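Chapter 7
Grippers for Soft Goods

7.1 Why cloth comes first

The previous chapter ended with two arms bolted down, powered, and able to reach a commanded point with a repeatable error. This chapter covers what happens at the end of the arm. The build followed here is the Flonemus, a two-arm bench machine designed for a home workshop or a shared one and put together over most of a winter at the Ivthorpe workshop. Its task is laundry: take a piece of fabric from a pile, lay it out, fold it, and stack it.

Most first builds use wooden blocks. A block has a fixed shape, so a grasp can be planned from its outline and checked by the distance between the fingers. Cloth offers neither. It has no outline worth storing, it changes shape when touched, and a grasp that holds one layer looks almost the same to the motor as a grasp that holds three. The reader who gets a block-stacking arm to work in a weekend should plan on several weeks for a towel.

Three quantities matter in this chapter: the opening width of the fingers, the force at the tips when closed, and the height of the tips over the table at the moment of closing. The first is set by the printed part. The second is set by the servo current limit. The third depends on everything in the arm, including the sag computed in Section 5.4.

7.2 Finger geometry
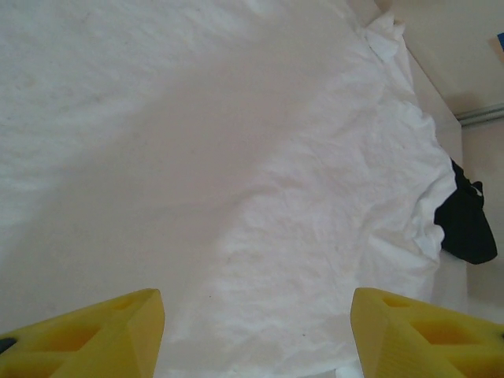 Finger design begins with the shape of the tip. A wide flat tip spreads its force over a large area and slides across cloth without gathering it. A narrow tip digs in and picks up a ridge, but it may also catch the table. The compromise used on the Flonemus is a wedge, thick at the root and angled inward, so that the two tips lean toward each other over the fabric. As the fingers close, the material between them has nowhere to go except up, and a ridge forms. The pockets cut into the yellow parts save plastic and print time; they do nothing for the grip. A reader who prefers solid fingers may print them that way and correct the payload figure in Table 7.2.

Layer direction should follow the length of the finger. The first set at Ivthorpe was printed standing up, and one tip sheared along a layer line after 375 closing cycles. The second set, printed lying down from the same file, was retired unbroken at 916 cycles when the design changed.

Both fingers of a pair should come from the same print job. Small differences in bed temperature and filament moisture change the finished length enough to leave one tip proud of the other. A proud tip reaches the table early and lifts its partner clear of the cloth. Check a new pair by closing it on a strip of office paper and pulling. The strip should resist evenly across its width.

7.3 Closing force and the current limit

The servo holds position by drawing current, and the current drawn against a stalled load is a usable stand-in for tip force. Before the limit is set, the fingers should be closed with nothing between them and the reading noted as a baseline. The baseline includes gear friction and the bending of the fingers themselves. On the Flonemus, the working limit is 842 in the controller's raw units. The number means nothing on other hardware and is given only so that the log excerpts later in the chapter can be read.

Too low a limit lets the cloth slip as soon as its weight comes off the table. Too high a limit heats the motor, and a motor held hot through a long fold will shut itself down partway. The usable band between these two is narrow with thick toweling and fairly generous with thin cotton.

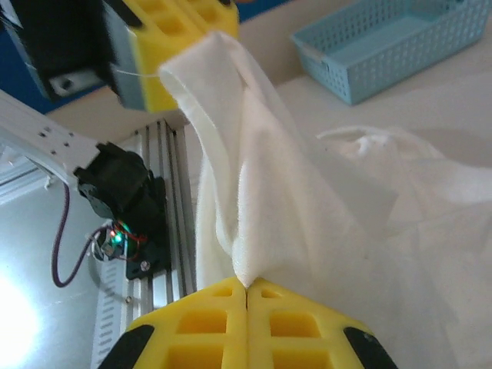 The limit should therefore be tuned on the heaviest item the machine is expected to lift, then checked on the lightest. Tuning in the other order tends to produce a setting that works all evening and fails on the first bath towel. A lifted cloth also pulls sideways when part of it still rests on the table, and this drag can exceed its hanging weight. Lift straight up until the grasp has settled, and only then begin to travel.

When both arms hold the same piece, neither should be moved under position control alone. An error of a few millimeters between the arms becomes tension in the fabric, and the weaker grasp gives way. The remedy, a shared motion path with a slack allowance, is developed in Section 7.6.

7.4 Laying out the work area

The bench should be arranged so that each arm has a side of its own and the two share the middle. Supplies and finished work go to the outer edges. The center stays clear, as it is the only region both grippers can reach with the wrist pointed down. Mounting both arms on the same run of aluminum profile keeps their bases in line and allows the spacing to be changed with a hex key. Cables need a free loop at each moving joint, long enough for full travel and short enough to stay off the fabric.

A plain, pale covering on the table helps in two ways. It gives a little under the fingertips, which forgives small height errors, and it gives dark fabric a strong contrast. White fabric is harder to find on it, and the lighting notes in Chapter 9 deal with that case.

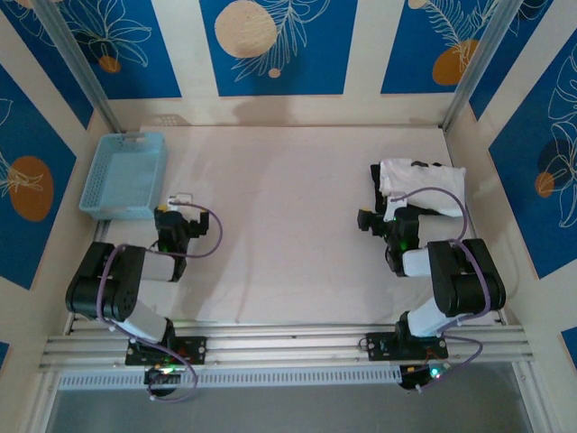

Raffaele Fontana objected to the shared center when a draft of this chapter was passed around, writing that at Villalba he had given each arm its own half and handed the cloth across a fixed line – slower by his own account, but with no collisions to plan for. The objection is sound for a first build. A fixed line removes the need for the collision check in Section 7.7, and the reader may skip that section if the line is kept. The cost appears with large pieces, which have to be regrasped at the line instead of being folded in one motion.

The Farkutmont variant of the frame, with its deeper table, permits either scheme. Its drawings are in Appendix C. Before going on to Section 7.5, the reader should have a matched pair of fingers on each arm, a recorded baseline current for each servo, and a tip height measured at no fewer than 3 points on the table.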